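Tablecloth

A tablecloth is a cloth laid over a table, either to protect the table from the meal or to hide the table from the guests. It is among the few household textiles expected to be spotless at the very moment food is being passed over it.

History

Cloths were spread on dining tables in Europe well before forks arrived, and for a long time diners wiped their hands on the overhanging part. The separate napkin slowly took over this duty, though not in every household. In the town of Tunstead, an inventory of 1709 lists "one good cloth, and one for relations."

Woven damask, usually white, was long the mark of a serious table. Printed cotton and wipe-clean coated cloths later brought color to the kitchen, along with a great many lemons and roosters.

Edges

The plain hem is the most common finish and the least discussed. Fringes are decorative and collect crumbs. Scalloped edges, cut or stitched in a row of shallow curves, are harder to sew and nearly impossible to iron flat, and have remained popular anyway. 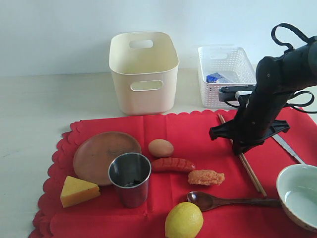 A red tablecloth with a scalloped edge, laid with play food.

Size and drop

The part of the cloth that hangs below the tabletop is called the drop. Everyday cloths have a short drop, while formal ones may reach the floor, where they are stepped on. Thodoris Konstantinidis, in his handbook The Laid Table, gives 118 pages to the subject of drop and a single paragraph to stains, which he advises covering with a dish.

Collecting

Old tablecloths are collected, mostly by people who then cannot bring themselves to use them. The Vieira collection holds 356 cloths, among them a banquet cloth made for a wedding in April and still creased from its original folding. Red wine marks lower the value of a cloth unless the spiller was famous.

See also

Napkin
Placemat
Table runner
Doily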